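Read the terms before you tap yes

9/2/25

Quick one because I have to be out the door in 12 minutes and I've been stewing on this since breakfast.

So the building I rent in switched its front door to an app. Fotico. No more key, you hold your phone up and it buzzes you in. Fine. Whatever. I got the letter, I downloaded it, I hit accept like everybody does. Then last night I couldn't sleep and I read the privacy policy. All of it. 3276 words, I pasted it into a word counter.

It logs every time you open the door. OK, I expected that. It also logs when the phone is NEAR the door, even if you don't go in. And it keeps all of it for 70 days, and "may share it with property partners and authorities on request." On request! No mention of a warrant. No mention of telling me afterwards. Who is a property partner? The window cleaner? My landlord's cousin?

I wrote to the management company, Bhatia, and asked for two things. A plain old key, and a copy of whatever they have on me so far. Got a reply in under an hour, which tells you it was a form letter. The key is "being phased out." The copy I can request from Promen, who apparently run the servers. First I'd heard of Promen. They're not in the letter we got in January, I went and dug it out of the drawer to check.
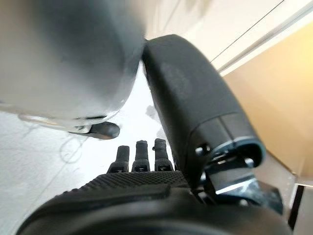
And look, I know how I sound. My neighbor told me on the stairs that she has nothing to hide and it's handy when her arms are full of groceries. I get it, it is handy. But I don't have anything to hide either and I still close the bathroom door. She laughed and then she asked me how long they keep it, so maybe something landed.

What bugs me most is how ordinary it was. There was no vote or meeting. A sheet of paper under the door with a QR code on it and a deadline. If a cop had stood in our lobby with a notebook writing down who came home at 2 in the morning, people would of been screaming. Put it in a phone and we all say thanks and ask if there's a dark mode.

Harsh Tiwari, who I used to work with and who moved to Emden a while back, says he'd just ask them in writing what law they think lets them hand it over, and keep asking until a human answers. So that's the plan for tonight. Email to Promen, email to Bhatia, copy to the tenants' group. I'll post the replies here with the names of the poor support people taken out, it isn't their fault.

Meantime, stuff I've done already – turned off location for the app, turned off Bluetooth when I'm not at the door, said no to the "improve our service" box that was ticked for me. The door still opens. So they didnt need any of that, did they.

If your building has the same thing, go to settings, then account, then scroll way down past the help stuff. There's a gray link that says data choices. It's tiny. Took me three tries to hit it with my thumb. And if you've already asked for your logs and got them, please tell me what was in there and how long it took, comments are open.

OK shoes on. More when they write back.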